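Putting it in place and setting up the inside

You should have a finished Nivero cabinet in front of you by now, doors on, dowels all used up and the little bag of spare screws tucked away somewhere you'll forget. If the doors aren't on yet, go back to the section before this one and come back when they are. I wrote this part after setting up my own Nivero in the office, and I've added to it since June as people wrote in with the bits I'd missed.

What you'll need: a pencil, a tape measure, a cross-head screwdriver (a hand one, please, not the drill), a soft cloth and a second pair of hands for step 1.

1. Lift the cabinet into position with the doors shut. Don't drag it! On carpet tiles the bottom edge will catch a seam and pull it up, and you'll be on your knees pressing it down again for the rest of the afternoon.

2. Leave a clear space in front of 499 mm or more so both doors can swing right out. I measured mine, thought I'd measured it well, and then found a desk leg in the way.

3. Open both doors fully and look at the gap between them and the top. If one door droops, turn the side screw on the upper hinge a quarter turn, close the door, look again. Small turns only – it moves more than you'd think.

4. Choose your shelf height. The middle holes suit most people, and they leave decent room above for boxes. Push all the shelf pins fully home before you rest the shelf on them.

Caution: don't tighten the hinge screws with a power driver. The Drilier bit set that comes in the bigger kit is for the frame bolts and will chew up a hinge screw in seconds.

5. Slide the shelf in at a slight tilt, back edge first, then lower the front. It should sit flat with no rocking. If it rocks, one of the pins is in the wrong hole (it's always the one you can't see).

6. Put your boxes in. Flat ones go straight on the shelf, pushed towards the back, and I like a bit of bare wood between them so I can get my fingers in and pull one out without bringing its neighbour along. Turn any label towards the front.
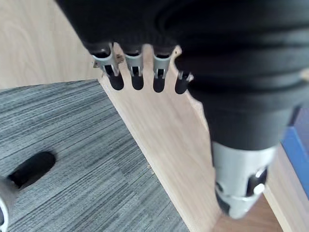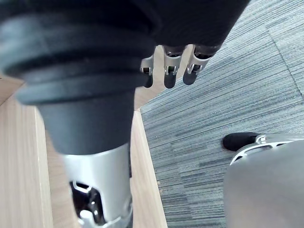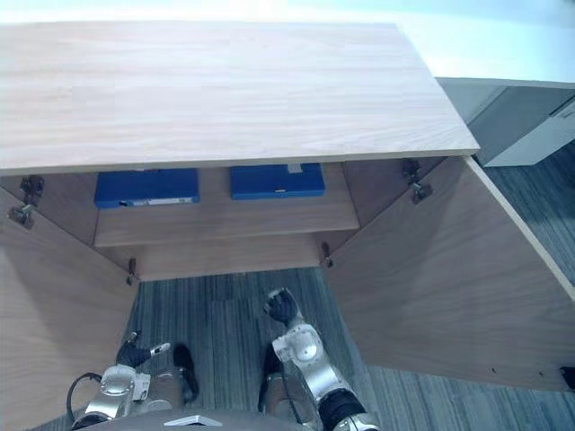
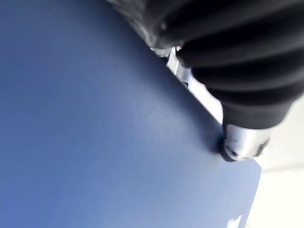
Do I have to take the boxes out before I move the shelf up or down?
Take everything off first, every time. The pins hold a load pressing straight down perfectly well, but once you lift one end of the shelf the whole weight goes to the other end and something will slide. Clear it, move all the pins, check them, then load it up again.

7. Shut the doors slowly, one and then the other, and listen. A soft tap is fine. A scrape means a door is rubbing, so go back to step 3.

8. Wipe the top and the insides of the doors with a dry cloth, going along the grain. There's always more dust from the packing than you expect.

Note: each shelf is fine with up to 200 sheets of ordinary paper per box, and I've never bothered working out what happens with more. If you keep heavy things like catalogues or tools, put them on the floor of the cabinet and save the shelf for the light stuff.

Note: if you bought the extra shelf from Grerus, it's the 748 mm one that fits. The Szabó shelf looks the same in the packet but is drilled for a different pin, and I had to send mine back.

Caution: don't lean on an open door to get up off the floor. I know, you've been crouching for ages and it's right there, but the hinge plates are only screwed into the side panel and they will pull out.

9. Leave the doors alone overnight and check them again the next day. Mine had settled a tiny bit and wanted one more quarter turn on the left, and they've been good as gold ever since.

Fitting the handles is in the next section. Keep the pencil handy, you'll want it for the template.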